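Section 4: Lining the Bay and Setting Out the Work Surface

Read this whole section before you peel anything. The quick-start card that ships with the Tandach enclosure says the lining takes "minutes." It doesn't. Set aside an afternoon, and don't believe anyone who tells you the patterned film forgives mistakes. A plain white film might. A large black-and-white scroll pattern shows every crooked edge.

4.1 What you should have in front of you

Check the contents against the packing slip, and then check them against this list, as the slip has been wrong before.

– Wood-grain work surface, gray
– Three wall panels (back, left, right)
– Aluminum frame parts, bagged by length
– Hook strip with five hooks
– Black storage bin
– Patterned film, one roll per wall
– Felt squeegee and a spare blade

The squeegee is adequate. The spare blade is not, and a fresh one from any hardware store will cut cleaner.

4.2 Choosing the pattern

Planex sells the film in plain, striped and ornamental versions. The catalog claims the ornamental one "hides wear." We have our doubts. It does hide small scuffs on the black leaves, but a scuff on the white ground stands out as much as it would on any white wall. Choose it if you like the look of it.

The back wall film and the side wall films are different designs. The back design is mirrored left to right and has to be centered. The side designs are larger and more angular and can start anywhere you like.

4.3 Lining the walls

1. Wipe each panel with a damp cloth and let it dry fully. The film makers say ten minutes. In a cold room, give it an hour.

2. Find the middle of the back panel and draw a light pencil line from top to bottom.

3. Unroll the back wall film face up and find the line where the two halves of the pattern meet. Mark it at both ends.

4. Peel back a hand's width of the liner, match the marks to the pencil line and press down from the center outward.

5. Work down slowly, pulling the liner with one hand and using the squeegee with the other. Two people make this easier, provided only one of them gives the orders.

6. Trim the overhang. Do not fold it behind the panel, whatever the Rostero video shows. Folded film lifts at the corners.

7. Repeat for the left and right panels.

Caution: Do not use a hair dryer to chase out bubbles. Heat stretches the film and the pattern will no longer line up. Prick the bubble with a pin and press it flat.

4.4 Fitting the frame and hooks

1. Stand the panels on three sides of the work surface, leaving the front open.

2. Fit the two back-corner posts, finger-tight only.

3. Fit the horizontal bar across the back wall. It belongs in the upper part of the wall, well below the top edge, and it will cross the pattern. There is no position where it won't.

4. Fit the side rail on the right, then fasten the hook strip to it.

5. Go round once more and tighten everything.

Note: The hooks are rated at 200 grams each. Treat that as optimistic. We hung 105 grams on one hook for a week without trouble and saw no reason to push further.

4.5 Placing the bin

1. Set the storage bin on the work surface.

2. Slide it until you can reach all four of its corners from the open side.

3. Leave a gap between the bin and the walls. A bin that rubs will wear through the film, ornamental or otherwise. 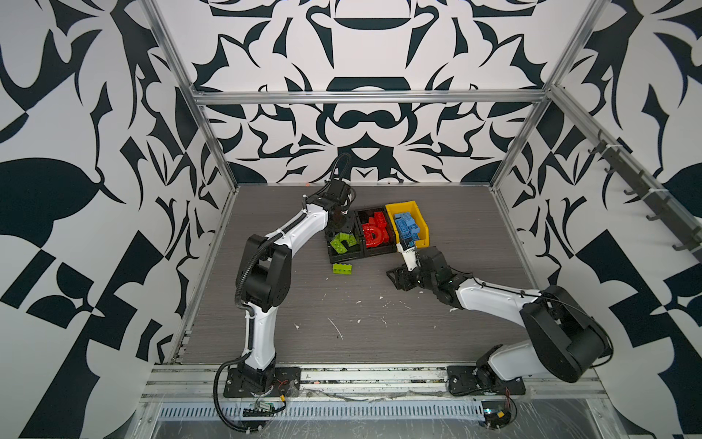
Figure 4-1. Lined bay with storage bin and hook strip in place.

Check your own bay from the front before you put anything away in it. If the pattern on the back wall looks off center, measure before you peel. The posts and the bar can make a straight wall look crooked.

4.6 Care

Dust the walls with a dry cloth. For marks, use water and a drop of dish soap. The Liew cleaning spray sold alongside the kit did nothing for us that soap didn't do, and it left a haze on the black areas – faint, but there.

Wipe the work surface along the grain. Check the frame bolts again after 96 hours, and after that whenever the bay has been moved.

If a film edge lifts, press it back the same day. Once dust gets under it, replace the piece. Spare rolls are sold by the wall, so you won't need to buy the full set again.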